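News from Pestby Picture Books

Our next picture book, The Lachance Lighthouse, goes to the printer in June. The text is finished and all but two of the paintings are done.
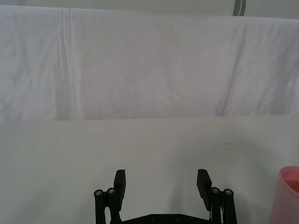 The first print run is 3410 copies. Orders placed through our website will be posted before the book reaches the shops.
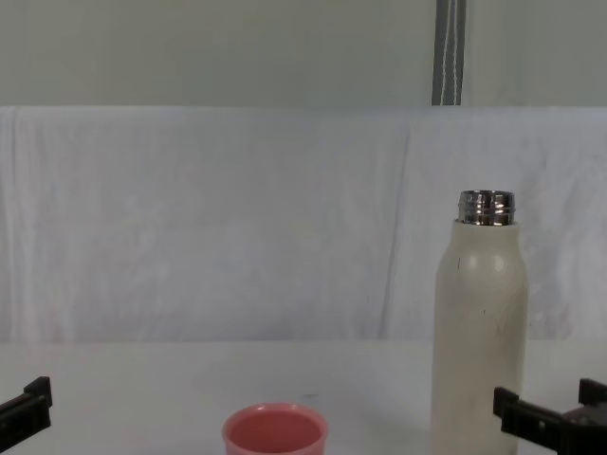

We are also taking stories from children for our yearly collection. The theme is a day at sea. A character can be anyone or anything. A small pink cup would do very well as a boat's captain, and a tall bottle with a metal neck could be the lighthouse. Stories should be no longer than 90 lines. 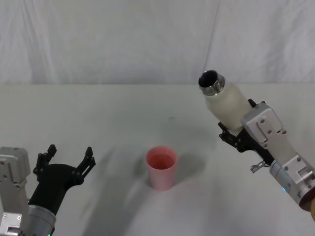
Posted by: the Pestby editor
Filed under: News, Books

Ten stories will be chosen and illustrated in ink and watercolour. Every child whose story is printed gets a free copy of the collection. 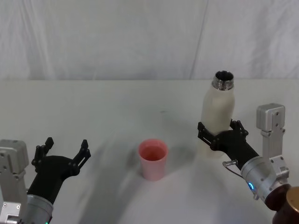
Back in print

Rastent the Snail is available again in paperback, with a new cover and the same story.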